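On returning to Vatari after 13 years

I completed Vatari for the second time in January, and I wish to record some observations while the experience remains fresh. My first completion was in the year of its release, on a borrowed console and with a guide open beside me. On this occasion I played without assistance, and the difference was considerable.

Vatari is a role-playing game in which the player governs a river port through a long drought. Combat is present, although it occupies a smaller share of the running time than the original packaging suggested. The greater part is spent in conversation with merchants, ferry workers and the members of the Fidamis, the religious order that controls the wells. Each conversation consumes an hour of the in-game day, and the day contains only 10 of them. A player who is courteous to everyone will therefore accomplish very little before nightfall.

I had remembered this system as a nuisance. I now regard it as the centre of the work. In the third chapter the ferry master, Kuroda, asks for permission to close the eastern crossing. I listened to his full account, which cost me the remainder of the afternoon, and the well at Clenasano was sealed before I could reach it. The game offered no warning and no second attempt. I considered reloading an earlier save and decided against it.

Certain elements have not aged favourably. The inventory screen is slow, and the colour coding of goods is difficult to distinguish at any brightness. The harbour music, which I once admired, repeats after less than a minute. The late dungeon beneath the granary is too long by half, and its final guardian can be defeated by standing behind a pillar.

My correspondent Bonifacio Valcárcel maintains that the second ending is the proper one. I reached it after almost 40 hours and remain unpersuaded. It resolves the dispute over the wells by means of a letter from a character who has been absent since the prologue. 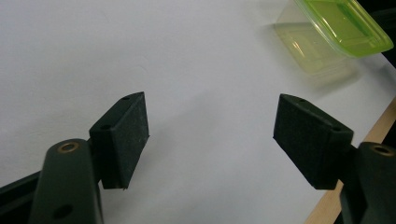 Is the first ending still available if Clenasano has been lost?

It is available provided that the eastern crossing remains open and the player has spoken to the well keeper at least once before the fourth chapter.

I intend to begin the sequel in the autumn. Ayane Sasaki has kindly offered the loan of her copy, together with the printed map.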